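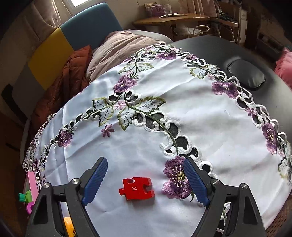 Reviews > Grippers and Hand Tools

Jotow hand-held gripper, blue ribbed pads
September 17, 2018

I bought the Jotow in August to record small-object picks for a sorting arm at our shop in Hindimcombe. It cost $226 with one set of pads. Most of my test objects are wooden puzzle pieces, laid out on an embroidered tablecloth with cutwork in it.

For the first 404 picks I had no complaints. The jaws open wide, the ribs hold a flat piece by its edges, and the cutouts in the arms let you see what is under them.

Then the right jaw began to lag. A screw on that arm had backed out far enough for the finger to twist under load, and pieces came up crooked or dropped. The red K piece fell four times in a row. Worse, the loose finger caught a cutwork loop and pulled the whole cloth toward me. On the arm, with no hand there to feel the tug, that would have kept going.

Naciri, the dealer, sent new screws in eight days but no torque figure. I put them in with a drop of Cestix threadlocker and now check both arms every 40 picks. No slips so far – though I still won't mount it on the arm over loose fabric.

Good pads, poor fasteners. Three stars out of five.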